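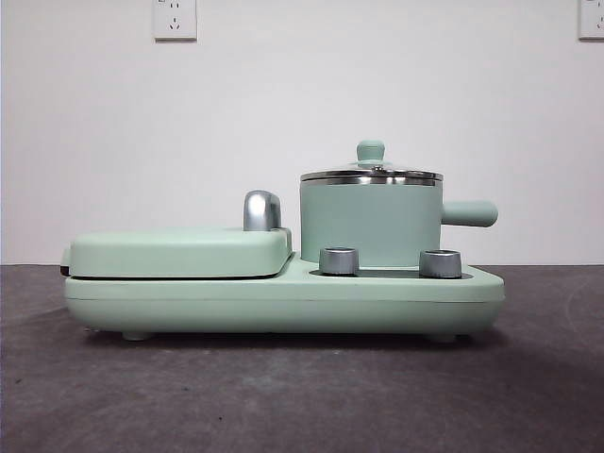

Tadik 2-in-1 Breakfast Maker, Mint Green

$69 – ships from our Grillilstead store

I put off stocking one of these for ages. I have a small kitchen myself and I'm picky about what gets to live on the counter, but the Tadik won me over in the first week (and it's still on my counter, so I guess it's staying). You get a sandwich press on the left and a little saucepan on the right, all on one long base with a soft round right end. The pan matches, too – same mint green – and the silver handle on the press dresses it up a bit.

My usual morning: cheese sandwich in the press, two eggs in the pan, coffee while I wait. I give the press 3 minutes to warm up before the bread goes in. If you're using thick sourdough, go easy on the filling or you'll be scraping cheddar off the edges later. Ask me how I know!

The pan is good for oatmeal, a single serving of soup, or warming up milk. It's a one or two person size, so if you're feeding a whole crew you'll want the bigger Jalier set instead, which we also carry.

Cleaning is pretty simple. Unplug it, let it cool all the way down, then wipe the plate with a damp cloth and a drop of dish soap. The pan lifts out and goes in the sink. Please don't put the base under the faucet. For the outside I use a soft cloth, no scrubby pads – the finish is matte and I'd like it to stay that way.

Details
Color: mint green
Pan section: 400 watts
Warranty: 2 years, handled by us at Angelovski Kitchen Supply

Measure your counter before you order, it's a long one! Mine sits lengthwise against the wall next to the toaster I no longer use. Local pickup is free, just choose it at checkout and come by after 2 in the afternoon.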